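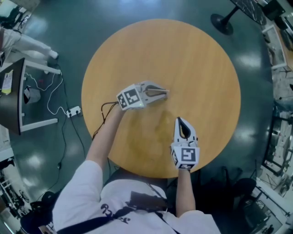
Round tables with a wooden top are among the items most often asked for in Janness.

Janness to extend furniture reuse program through December

March 16, 2022

The city of Janness will keep its used furniture program running through December, after the city council voted to renew the lease on the warehouse at the end of Jiang Street. The program was due to close at the end of this month.

Under the program, residents can drop off tables, chairs, dressers, bed frames and shelving that are still in usable condition. The items are checked, cleaned and, where needed, repaired. They are then passed on to households that have asked for them, with priority given to people moving out of temporary housing.

Since the warehouse opened, 106 households have received furniture. The city says more than 300 pieces have been given out in that time, most of them tables and chairs. Beds come next. Sofas make up a small share, partly because upholstered items are harder to clean and are turned away if they show stains, tears or signs of pests.

The new lease covers the same floor space as before but adds use of the loading dock on the north side of the building. Until now, vans had to stop on Jiang Street itself, and residents of the apartment block across the road had complained about blocked parking and early noise. Deliveries by van will now go through the dock only. Drop-offs by car will still be made at the front door.

Opening hours will change slightly. The warehouse will stay open into the evening one day a week, and the lunchtime closing will end. The new hours take effect when the current lease runs out and will be posted on the door and on the city website.

Tables remain the item in shortest supply. Requests for a dining or kitchen table have been higher than donations in nearly every month of the program, and the waiting list for tables is the only one that has not cleared. The city is asking residents who have a spare table to think about donating it, even if the top is scratched or a leg is loose. Glass tops cannot be accepted.

Small round tables are asked for more than any other kind. Many of the apartments offered to people leaving temporary housing have a combined kitchen and living room, and a table without corners is easier to get around in a tight space. Large extending tables move more slowly, and several have been in storage since the winter.

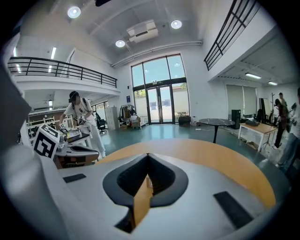

A round wooden table. Donated tables can be any shape, as long as the top is not glass.

Repairs are handled by Odumura, a furniture workshop on the east side of the city, under a contract that has also been renewed. The workshop reglues joints, replaces missing hardware and sands and oils worn tops. It does not do full refinishing. Pieces that would take too long to fix are taken apart for their wood, and the usable boards go to the woodworking classes at the community college.

Odumura has asked donors to leave screws and brackets attached where possible, or to tape them in a bag to the underside of the piece. Missing bolts are the most common reason a bed frame is held back, the workshop said, and finding a match for an older frame can take weeks.

The council vote was not unanimous. Members who opposed the extension said the city should not be paying rent on a warehouse when it owns unused space at the former bus garage. A report on the garage was presented at the same meeting. It found that the roof would need to be replaced before anything could be stored there, and that the work could not be finished before December. The council agreed to look at the question again in the fall, when the budget for next year is drawn up.

Part of the cost is covered by Fedarum, the regional waste authority, which pays the city for bulky items kept out of the landfill. The rest comes from the general fund. The program does not charge for furniture, but there is a delivery fee of $20 for households that cannot pick up their items. The fee will stay the same under the extension and is waived for people referred by the housing office.

Each household can request up to 8 pieces. Chairs are counted one by one, so a table with four chairs uses five of them. Requests can be made at the warehouse, by phone or through the housing office. Proof of address is required – a lease or a utility bill is enough.

Residents who want to donate do not need an appointment for small items. For anything that takes two people to carry, the city asks that they call first. Mattresses, cribs and large appliances are not accepted – these can still be left at the Fedarum transfer station during normal hours.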